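What an open day can and cannot show

By Heiðrún Fogh

May 21, 2024

I have been to a fair number of robot open days, and most of them follow the same order: a talk in a room with chairs, a film with music, then a few minutes beside a machine that somebody is anxious about. The one at Womside this month left out the film. Visitors were taken more or less straight to a furnished living room and shown a robot that was there to clear litter from a coffee table. I think this is a better format, and I also think most of the people who saw it drew the wrong lesson from it.

The task first. A bottle, some crumpled paper, a table, a bin. The robot has two arms and is meant to get the litter from the table into the bin without disturbing anything else. There is no conveyor, no fixture and no marked position for any object.
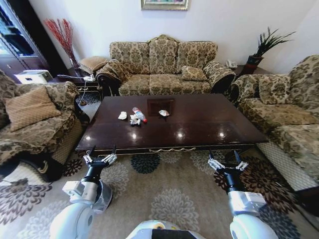
The coffee table at Womside, with the litter still on it and both grippers open.

The group I was in found this underwhelming. One man remarked that his daughter could do it at the age of five, and several people laughed. It is a fair comment about daughters and a poor one about engineering. A tissue has no fixed shape. A clear plastic bottle is difficult for a depth camera, which tends to see through it or to see nothing. A polished dark tabletop returns the ceiling lights as bright spots, and a vision system has to learn that those spots are not things to be picked up. Anyone setting out to make an unkind test for a household robot could do worse than clear plastic on gloss varnish.

I spoke afterwards to Fuad Jemal, who looks after the test programme and who answered questions without a slide in sight. His position is that the room matters more than the robot. A bench in a laboratory is lit, matt and level, and results from it do not carry over. His log for the living room task stood at 3,741 attempts on the morning of the visit, and he was candid that a good share of the early ones ended at the approach, before a finger had closed on anything. I asked for the success rate. He gave me one figure for paper and another for bottles, and declined to average them. I have left both out because he asked for the definitions to be printed with them, and the definitions run to two pages.

That refusal to average is the most useful thing I took home. Trade visitors want a single number. Turkum, whose open day I attended last year, supplied one on a banner, and I still do not know what it was a percentage of. An attempt can mean a grasp, an object, or a whole table cleared. It can include or leave out the cases where an operator steps in. Until a firm says which, its number is decoration.

The second point concerns the use of both arms.
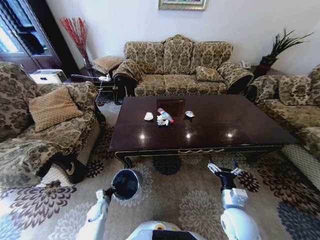 A fixed bin would be simpler to program. The arm learns one route from table to floor and repeats it. Carrying the bin to the work shortens the distance that a badly held tissue has to travel, and tissues are nearly always badly held. The cost is that one hand is occupied, the robot has to keep the opening at a sensible angle, and two arms now share the same small volume of air above the furniture. Yilma, the planning software used here, treats the bin as part of the arm that holds it, so that the rim counts in collision checks. I asked whether it also allowed for the contents shifting. It does not – Jemal said the weight is too small to matter, and I accept that for paper. I would want to see it tested with a bottle that is still full.

There are things I would criticise. The time allowed for each group was too short, and we were moved on while people were still asking about recovery from failed grasps. The printed handout gave a cycle time of 70 seconds without stating how many items that covered. It also listed 600 hours of operation in the room, again with no note of how many were supervised. These are small omissions, but they sit badly next to the care taken in conversation.

I would also have liked more attention paid to the hardware at close range. Visitors look at the whole machine and judge it by posture. The interesting parts are at the wrist, where the sensing, the joint and the fingers have to share very little space.
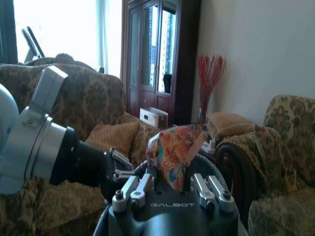 Access for servicing is a related matter and one that open days rarely touch. A domestic robot will be wiped down by its owner and knocked against chair legs. Skutton, who have been running machines in rented flats, hold spare fingers on site and expect to change them. Womside had no equivalent figure for wear and said so. I would rather have that answer than an estimate, but a firm that intends to sell into homes will need to start counting soon.

My recommendation to anyone arranging such a day is modest. Use a real room. Let the task be dull. Show a run of consecutive attempts, including the bad ones, and put the definition of an attempt on the wall where people can read it while they wait. Womside managed the first two, and Jemal has told me that a longer session without interruptions is being considered for the next visit. I have asked for a place on it.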